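Handheld grippers: parallel fingers on thin round stuff?
Hardware > End effectors > Handheld and teleop
Page 1 of 1

slowtorque wrote:
Started 2021-08-08 and already regretting it. I have a Purneck two-finger handheld and a Zoltham on loan until October, and I'm supposed to recommend one. Both do blocks and cups fine. Everything does blocks and cups fine. My trouble is anything long and skinny. Pens roll, skewers roll, and a paintbrush swings around like a weathervane the moment you lift it off center. Is this a finger shape problem, a pad problem, or a me problem?

bracketfarm wrote:
Pad problem. Flat hard fingers on a round stick give you one line of contact per side. Glue on something squishy and move on with your life.

no_backlash wrote:
Disagree with the above. Squishy pads hide slop in the linkage. I ran 943 grabs on a Wieser with soft pads and the stick stayed put every time, at a slightly different angle every time. If you care where the tip ends up, soft is a trap.

bracketfarm wrote:
943 grabs of what, a broom? On small stuff the pad barely squashes.

no_backlash wrote:
Dowels. Same ones you'd use. I have a spreadsheet if you're having trouble sleeping.

slowtorque wrote:
Please don't post the spreadsheet.

Tried soft pads on the Purneck last night. The rolling is gone. The swinging is the same as before, and now I have glue on a loaner. (The Purneck is mine. The glue traveled.)

halfduplex wrote:
You are all testing with the wrong object. Get chopsticks. They're cheap, they have a fat end and a thin end, and a lot of them aren't round, so you find out fast whether your fingers like a flat side or an edge. Ours live in a plastic tub on the kitchen table and the job is to get them in and out of it with one gripper in each hand. Picking one up is easy. Keeping it upright while the other hand is busy is where the cheap linkages give up.

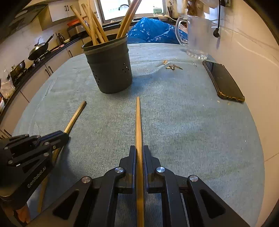 Two grippers, one chopstick each, six more in the tub.

I like stiff flat fingers for this, for what it's worth. Grab it upright with the fingers flat on either side and squeeze less than you think you need to.

bracketfarm wrote:
Okay, those are GenRobot.AI ones, going by the lettering. How are they on the wrists? My Zoltham weighs 742 grams and after an hour I hold it like a bowling ball.

halfduplex wrote:
Never put them on a scale. My wrists complain at the same time they complain about everything else.

no_backlash wrote:
Note the flat fingers. I say this with no satisfaction whatsoever.

bracketfarm wrote:
Note that it's one moment in one kitchen. Show me the tip angle after 80 of those.

slowtorque wrote:
What about the camera side? The Jorna wrist cam I was quoted is 2590 before the mount, and the mount is apparently a lifestyle choice. Wide lens or normal?

halfduplex wrote:
Wide. You want both hands and the tub in view, and you'll put up with everything bending at the sides. Go narrow and you lose the other gripper whenever you lean in.

no_backlash wrote:
Wide, but calibrate it. Then calibrate it again after you bump it on the tub, and you will bump it on the tub.

slowtorque wrote:
Chopsticks it is. Soft pads on one hand, bare fingers on the other, same tub. I'll post numbers if the glue comes off.

bracketfarm wrote:
Try acetone. Not on the pads.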